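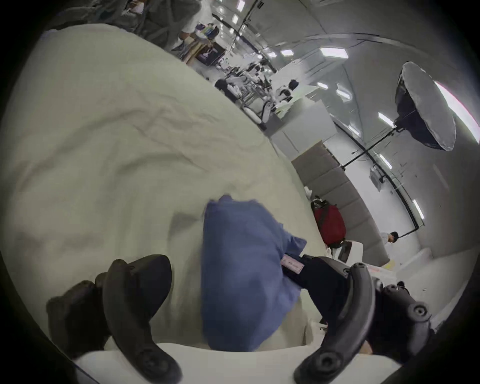 Feven Chala wrote in after the last round to say the sleep diary took her longer than the interview did, and could we please say so up front next time. Fair enough. Saying so: the diary is the big part.

Call for participants: night shift sleep study, Fitholm

We're looking for adults who work nights and sleep days. Nurses, bakers, warehouse, security, drivers, anything. Need 132 people total, more than half the spots still open as of this posting. Enrollment closes end of November or when full.

What you'd do
Keep a short sleep diary for 9 weeks. Paper or phone, your pick. When you went to bed, when you got up, what woke you. Caffeine too.
Two interviews by phone, one at the start and one at the end. We can call at odd hours, we know your schedule.
One questionnaire about your bedroom. Light, noise, temperature, what's on the bed, who else is home during the day.

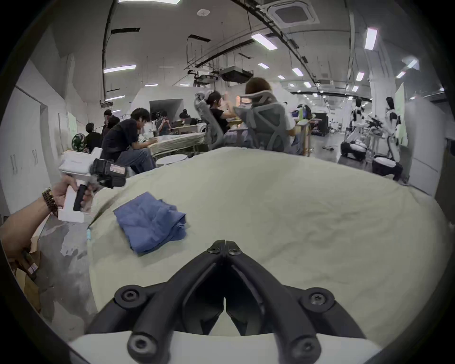
No clinic visits and no blood draws. You don't have to change anything about how you sleep, please dont. If you nap on the couch, write down the couch.

Who can join
18 or older. At least two night shifts a week for the past 6 months. Able to read and write English. Sorry, we can't take people on prescription sleep medication this time, or anyone who was in the spring pilot.

Pay
$900 for the full study, paid in two parts, half at the midpoint and half after the final interview. If you drop out early you keep whatever has been paid. Missed diary days are OK up to a point, ask Keerthana for the exact rule.

Privacy
Your employer is not told. Names come off the diaries before anyone reads them.

To sign up
Call the study line and ask for Keerthana Mathew or Berhanu Gidey, 2 p.m. to 9 p.m. is best. Leave a message with your name, number and when your awake. Flyers with tear off tabs are also at the Fitholm front desk. Supervisors, feel free to post this in the breakroom.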